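The Robots Were Setting the Table When I Got There

Neven's once-a-year open house is a lesson in patience, plastic fruit and very good coffee

I nearly missed the turn. The Neven building sits behind a tile warehouse, with a sign about as big as a cereal box, and I drove past it twice before I spotted the line of people on the sidewalk. A line! In January, with that wind! I had figured on a dozen engineers and their bored spouses. By closing time the counter at the front desk read 833, and a good share of those were kids in puffy coats who knew exactly what they had come for.

Neven makes the software that teaches robot arms to handle ordinary household stuff. They used to rent a floor in a bank building, and they moved out here for the ceilings and the loading dock. Once a year they roll up the big door and let the neighborhood walk through, and this year they talked two other outfits into sharing the space. Seltemari had a booth with soft grippers you could squeeze (I squeezed all of them, twice). Urquijo brought a warehouse cart that followed people around, and one toddler was so thrilled by it that her dad had to carry her out sideways.

But I'd come for the kitchen stuff. I've been curious about home robots ever since I realized how much of my life goes into moving a plate from one place to another, and the tabletop area was the only part of the building where you could stand for an hour and watch one do a small chore from start to finish. So that's what I did. I got a coffee, I found a spot at the rope, and I stayed put.

The first thing I learned is that the arm sees from its own wrist. There's a little camera down there by the fingers, and a screen beside the rope shows whatever it's getting. I've watched plenty of robot videos, but they're always filmed from across the room, nice and steady. From the wrist it's a different ride. Everything swings and smears, and you start leaning with it, like you do when somebody else is playing a driving game. 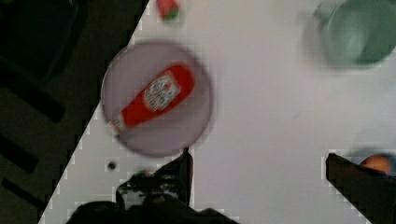
The woman next to me at the rope said it made her a bit seasick, and then she didn't move for twenty minutes, so I guess it wasn't that bad. A staffer with a headset explained that the system, which they call Hurnex, doesn't need a pretty picture. It needs enough to guess where the edges of a thing are and which way the thing is pointing, and then it gets to check again a moment later. I asked what happens when it guesses wrong. She said it guesses wrong all day long, and that's most of her job.

I liked her a lot. She told us they'd run 1160 practice rounds on the tabletop in the month before the open house, and that 274 of those had gone into a folder labeled "hmm." Those are the ones where the chore got done but in some way that bothered a human watching. The arm might set a mug down perfectly and then bump it on the way out. Or it might pick the longest possible path around a bowl, like a guest trying to be polite at a crowded buffet.

A boy who looked to be in third grade asked if the robot got bored. The staffer gave it real thought and said no, but she did, and that's why there was music. (It was playing the whole time, some kind of accordion thing. I never found out what.)

The other thing I hadn't understood is how much of this work is just arranging things. Before every round somebody gets to decide what's on the table and where, and they try to make it a little annoying on purpose. If every round starts out tidy, you get a robot that only knows tidy, and I don't know whose kitchen that would be good for. Not mine! There's a second screen that shows the whole table from straight overhead, and once I found that one I could finally follow the plot.
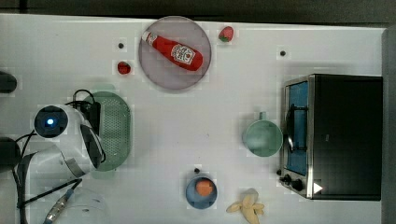

Clutter turns out to be a craft, and the people at Neven have strong opinions about it. They argue over it the way my family argues over loading the dishwasher. Leave too much open space and the round is a gift; jam everything together and you learn nothing except that jammed things are hard. Looking down at the table I began to get picky myself. The green mug was nearly touching the front of the toaster oven, and I caught myself thinking, oh, that's mean. The ketchup bottle lying across the plate seemed fair to me, a big red thing on a pale background. The banana with its peel flopped open in every direction I'd have called showing off. I said so out loud, and a man in a Neven sweatshirt said, "Thank you," like I'd complimented his cooking.

After that they let a few of us try driving. You stand at a side station and hold a pair of handles, and a practice arm copies what your hands do, more or less. I had seven tries at lifting a foam block off a tray. I'm a grown woman who can thread a needle, and I dropped that block five times. The trouble is that you can't feel anything. Your eyes say you've got it, your hands have no idea, and you either squeeze too soon or you hover there like you're about to pet a strange dog. The kid after me got it first try, naturally, and then did it again left-handed.

I asked the headset woman, who by then had lost most of her voice, when I could have one of these at my house. She laughed and asked what I'd want it to do. I said put away the groceries. She made a face. Bags are awful, she said. Bags change shape while you're looking at them. Ask for something with a hard edge and we can talk.

So I've been going around my kitchen ever since, sorting it in my head. Cans, easy. Mugs, fine, unless I've shoved them up against something, and I always have. The drawer with the rubber bands and takeout menus, forget it. My husband has asked me to stop announcing this at breakfast.

I stuck around until late afternoon, when they started rolling the big door down and the coffee was gone. The Urquijo cart followed the last few of us to the exit and stopped right at the yellow line. Neven plans to hold the next open house at the same time next year, same building, free to get in. Park at the tile warehouse, they don't mind, and wear a warmer coat than I did.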